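2023-02-07

I slept badly and came to the desk before it was light. The batch I had left running in the evening was finished, so I drank my coffee standing up and read the log. 1,554 examples in total now, counting everything since October. Of the new ones, 324 passed the first filter. I had hoped for more, but the filter is strict this week and I made it strict myself, so I cannot complain to anyone.

The task is still the laptop task. The robot must reach over the table with the left arm and bring the gripper to the open laptop, without touching the other things. In the simulator this sounds easy. I control the arms by hand for each example, then the program saves what I did together with the view from the robot, and the learning system will later try to copy me. So if I am lazy, it learns lazy. Valter Frade told me this when I started and I wrote it on a paper next to the screen. The paper has fallen behind the radiator, but I remember it.

In the morning I worked in the room we call Adugna. We have three rooms: Adugna, Breslow and Tornenero. Breslow is clean and boring, with white walls and one table. Tornenero is too dark and the learning system fails in it almost always. Adugna is my favorite, with the brick and the orange floor, though I don't know who would paint a ceiling dark red. Valter says that he picked the colors with a random number and kept them. I believe him.

Today I was collecting the tilted views. Until last month all our examples had the room nearly straight, and when Valter tested with the view turned a little, the arm went to the wrong side of the table like a person who has just woken up. Now I must make examples with a strong tilt. For the first hour it made my stomach feel strange. I found that it helps to look only at the gripper and the table edge, and to forget the sofa and the window.

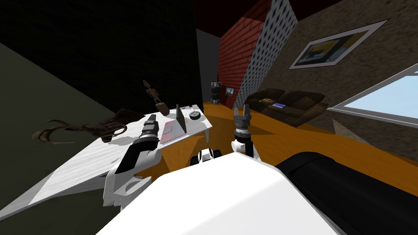 Adugna with the strong tilt, left gripper forward toward the laptop.

After some time I do not feel the tilt anymore. Then I look up from the screen, and it is my own room that seems wrong.

I made 27 examples before lunch and threw away 3. In the first bad one I pushed the laptop with the back of the fingers. In the second I let the right arm drift while I was thinking about something else. The third was fine for the laptop, but I had started the recording too late, and the beginning of the reach was missing. That one hurt, because it was the smoothest movement of the whole morning.

Lunch was soup from yesterday. I called my mother, who asked again if the robot is heavy. I explained again that this robot has no weight, it is only in the computer. She said, "But you are tired from it." I had no good answer.

After lunch a small discussion with Valter in the chat. He wants me to move faster between the start position and the laptop, so that the examples are shorter and he can train overnight. I want to keep my speed. When I go fast I make a curve at the end, a kind of correction, and I think that the system will learn the correction as if it were part of the task. We did not agree. Finally we decided that I do one batch at my speed and one at his, with the same tilt and the same room, and he trains on both and we see. He said he will call the fast one Dinik, after his old dog that could never walk slowly. I like the name, but I did not tell him.

The fast batch was hard. My hand was sore at the end and I had to stop two times to stretch the fingers. I am also not sure that I was fair. When you don't believe in a thing, maybe you do it a little worse, even if you try to be correct. I wrote this in the notes for the batch so Valter can think of it when he reads the numbers.

One more thing to remember: the mannequin on the table. In many of my examples I pass too far from it, because I am afraid of it. It stands toward the back and the arm does not need to go there at all, but my path bends away anyway, I saw it clearly when I played the morning back at double speed. Tomorrow I will try some examples where I start more to the right and come closer to it. I should also ask Valter if he can put the laptop in another place from time to time. He promised it before the holidays.

Stopped when my eyes began to burn. I uploaded both batches and checked the names twice, after the confusion in October when I saved everything under Breslow. I went out to buy bread, and the bakery was closed already. Crackers and cheese for dinner. The training is running on Valter's side and he says I must not look at it before morning.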